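Plamton (software)

Plamton is an open-source program for the control of small robot arms in homes and offices. It connects the camera on the wrist of the arm, the motion planner and the gripper driver, and it records all of their messages in one common log. The first public version was released on July 15, 2022 by the company Pledeck, which is based in Stiststead. The name is taken from an older planning library, of which only the file format remains in use.

Self-occlusion

A known difficulty for wrist cameras is that the robot's own body can hide a large part of the view. Plamton treats this problem before any other step of perception. From the joint angles it calculates where the links and the fingers should be in the image, and it marks these areas in a mask. The object detector does not read the masked pixels. The border of the mask is widened by 17 pixels, as small calibration errors are common.

Glossy surfaces make the work harder. A bright reflection on a link may look like an edge, and a strong light on floor tiles can be taken for an object. For this reason the mask is calculated from geometry only, never from color. The price is that the arm must be measured again after each repair -- the documentation repeats this warning in several places.
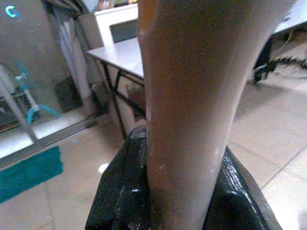
Planning

The planner is called Pärn and was written mainly by Kęstutis Strazds. It searches for a path in joint space, and after that it makes the path smoother and checks it against a simple map of the room. Tables, chairs and shelves are stored in the map as boxes. Curtains and cables are stored as "soft" areas, where the arm may pass only at low speed. If no path is found in 40 attempts, the planner stops and asks the operator for a new starting position.

Until version 2 the planner could not work with glass doors, because the depth estimate often returned the distance of the things behind the glass. Now the user can draw a flat surface by hand, and the planner accepts it as a wall.

Grasp control

During a grasp the controller compares the current of the finger motors with the expected value. When the object is wide and curved, its surface may fill much of the image, and the visual part of the controller receives less weight. The change of weight is gradual, so that the fingers do not make a sudden movement.

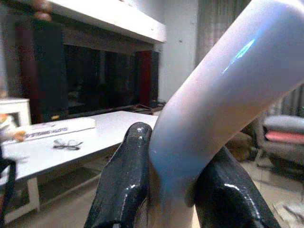 Siiri Raudsepp has written that the gradual change solves only half of the problem, and that the controller should also report how much of the image it is still using. Her proposal has been open since October, and a first patch for it is under review.

Tools

The package includes a log viewer and a program for replaying a recorded movement at a lower speed. The test set has 226 recordings, of which 78 are used for self-occlusion alone. Configuration is kept in text files, one for each arm.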